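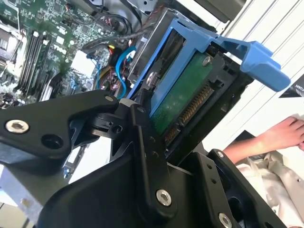
Posted in: People & Their Work

Search this site Type and hit enter

Emil Plattner had me holding a flashlight before I'd got my coat off. He was on his knees behind the counter at Wiegand's looking for a screw, and I was the nearest pair of hands, so that's how we met. We found it (under my shoe, of all places) and he stood up, wiped his palms on his pants and asked if I wanted coffee. I did!

I'd driven out to Rutness on 7th May to talk to him about old computers, and why he keeps fixing them when the big store in Bedden will sell you a new one in five minutes flat. He's been at it for over 12 years now. Before that he worked in the office at a feed mill, and he got into computers the way a lot of people do, by being the one person in the building who didn't panic when the printer stopped.

"I didn't know anything," he told me. "I had a screwdriver and I was polite to people. That gets you a long way in an office."

The shop was already called Wiegand's when he took it over. It used to sell sewing machines, and people still come in asking for bobbins, so he keeps a drawer of them under the register. I asked whether he'd ever thought about changing the name and he looked at me like I'd suggested painting the dog.

What I really wanted to know was who comes in. I'd pictured teenagers with gaming machines, and he does get a few, but mostly it's people my parents' age with one big desktop that has sat under the same desk forever. They aren't attached to the computer, he says. They're attached to what's on it, and they're usually a bit embarrassed about that.

"A man brings in his tower and tells me he needs it for taxes," Emil said. "Then we get talking and he hasn't done his taxes on it in years. It's his daughter's school recitals. He just doesn't want to say so to a stranger." 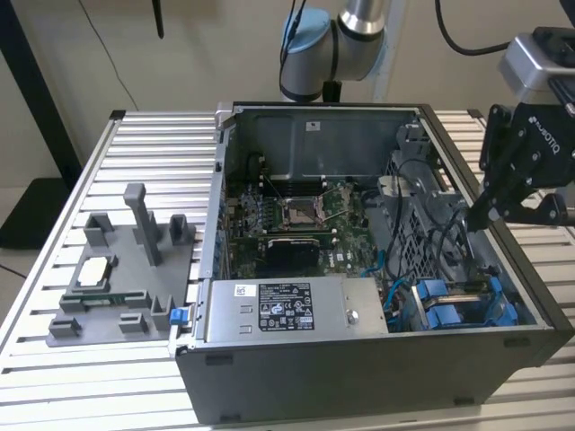
Reading time: 4 minutes

He's strict about the order he does things in. The drive comes first. Before he cleans a fan or even thinks about a new power supply, he makes a copy of whatever the customer would miss, and he has them tell him out loud what that is. I tried it myself on the drive home and got as far as "photos, and that recipe folder" before I ran out, which was a little humbling.

"People say 'everything,'" he said. "I say, okay, but if I could only get you one folder, which one? They always know. It takes them maybe ten seconds."

His favorite story is about a woman who wanted Dultirlow back. I'd never heard of it. It's a card game, sort of like solitaire but with a map, and she and her late husband had played it every night, taking turns on the same save. The computer wouldn't start. Emil had the game running again after two evenings, and when she opened it the score on the screen was 586, her husband's turn, unfinished.

"She didn't play it," Emil said. "She asked could I make it so it stays like that. So I made her a copy to play and left the other one alone."

I had to look at the bobbin drawer for a while after that one.

He isn't sentimental about the machines themselves, I should say. Plenty of them he won't touch. If the repair costs more than the thing is worth he'll tell you so, move your files to something newer, and strip the old one for parts. The back shelves are full of those parts, memory sticks in egg cartons, cables hung on nails by length, and a coffee can marked FEET that I took for a joke until he shook a little rubber foot out of it.

Money came up, and he was pretty open. It's a living in winter and less of one in July, when everybody is outside and couldn't care less whether the computer works. He does house calls then. He charges the same for a house call as for shop time, plus "something cold to drink," and he claims he has never been turned down on the drink.

Does he have someone to take over? A nephew, maybe. The nephew is 19 and good with his hands but, in Emil's words, "he doesn't like to ask people things," and Emil thinks asking is most of the job. They're working on it. The kid answers the phone on mornings now, which he apparently hates.

I left with half a bag of cookies a customer had dropped off, and strict orders to back up my laptop. I've done the photos. The recipe folder is next.

3 comments

marlene_t: He fixed my mom's computer two winters ago and called her a week later to see if it was still OK. Who does that anymore?

Gus in Bedden: Can confirm about the bobbins. Bought some there in March.

pieandpixels: Okay but does anyone know where to get Dultirlow?? My grandma had it and I've been trying to remember the name for years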